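Flower floor cushion vs. real office chair for a small home office?

Posted by Teodora Begović in Home & Furniture Help

Okay, I need someone to talk me into or out of something. My second bedroom is finally becoming an office in November, and I have 452 dollars left after paint. The sensible plan was to spend most of that on one decent chair, because I've been working from a dining chair since spring and my lower back has opinions.

So I went to the Galtham showroom in the middle of the afternoon to try out mesh chairs like a grown-up. And then I saw the daisy cushion. You know the kind, a giant floor flower with puffy white petals and a mustard yellow center. I was smitten on the spot!

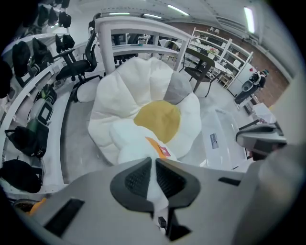
I did sit in the office chairs first, I promise. The one I liked is black mesh with armrests and wheels, and it comes to 395 with delivery. It felt great for the five minutes I was in it (is five minutes enough to tell? that's one of my worries). But if I buy it I can't really get the big flower, at least for a while, and I keep picturing that flower in the corner by the window with a lamp and my book.

My other idea is to skip the chair, get the flower plus a low table, and do my laptop work on the floor. My cousin Nantana works that way and swears by it, but she's also 24 and does yoga.

Things that might matter: the room is small, maybe big enough for a desk and one other thing. Hard floor, no rug. I have a cat who sheds white and gray. I'm at the computer most of the day with a break for lunch. And I can return the chair but I'm pretty sure I can't return the cushion.

What would you do? Also, how do you even clean one of those things?

Vesela Grgić

Get the chair. I say this as a person who did the floor thing for one winter and regretted it by week three. A floor cushion is lovely for reading or for being on the phone, but when you type on one you end up curled over like a shrimp, and your legs go numb, and then you start working from bed, and that's a whole other problem.

My setup now is a plain mesh chair (mine's a Tetus, secondhand, nothing fancy) and a floor cushion beside the desk for breaks. I sit on the cushion for coffee and to fold laundry. So my vote is chair first, flower later, when you've saved up a bit.

On the five minutes, no, it's not enough. Go back and ask if you can sit at a table in it and stay put. Bring your laptop. I took mine and answered emails for almost half an hour and the staff didn't mind a bit. Put your forearms on the table and see if your shoulders creep up. If they do, the armrests are too high or the table is, and you want to know which one before you pay for delivery. 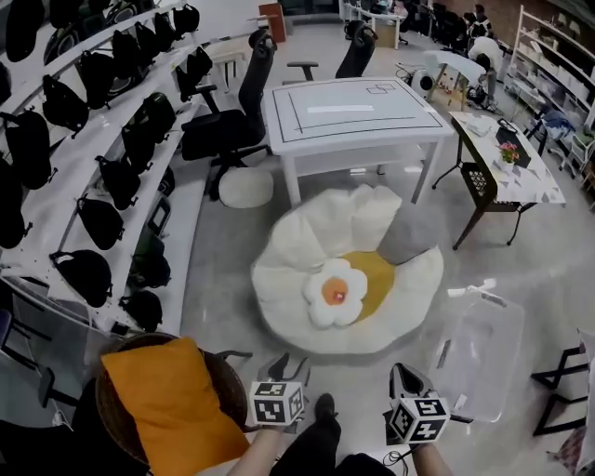 And measure how far the chair rolls back when you stand up! I forgot to do that. In my old place the chair hit the bed every single time, and if you add a big cushion to a small room you'll be running over petals all day. I'd mark it out on your floor with painter's tape, one shape for the desk, one for the chair pushed back, one for the flower. If the shapes overlap you have your answer.

For cleaning, look for a zipper on the underside. If the cover comes off, wash it cold and let it air dry. If it doesn't, you're down to spot cleaning with a damp cloth and a drop of dish soap, and a lint roller for the cat. I have 2 lint rollers, one lives in the office.

Kai Rieger

chair. your back is already complaining so theres your sign

also check for a smaller flower, a pillow size one. way less money and you can stick it on the chair

Špela Janevski

I'll be the one who disagrees a little. I have a big flower-shaped cushion (from Nikolovski, they had one in cream) and I do work on it, for some 2 hours in the morning, with a low table that goes over my knees. What made it work was a firm cushion behind me against the wall. Without something at my back I couldn't last twenty minutes.

But I wouldn't do it all day, and it sounds like you'd need to. Could you find a used chair and put the rest toward the flower? Offices clear out good ones all the time. Check that it holds its height when you sit, and roll it on a hard floor, because some wheels are made for carpet and they'll scratch.

On the petals, mine went flat along the front where I sit. I turn it a bit every week and plump them by hand. White shows everything, by the way. If your cat is going to claim it (she will), throw a small blanket over the middle and wash that instead.

Comments

Teodora Begović: Thank you all, the tape is going down tonight. Vesela, the shrimp thing is exactly how I sit.

Nantana Ratanaporn: I am the cousin and I own a chair now. Sorry Teo, I should have told you.

Teodora Begović: NANTANA

Kai Rieger: lol

Vesela Grgić: Let us know if the shapes fit. If you do go used, there's a Zadevard outlet that gets office chairs in, call before you drive out.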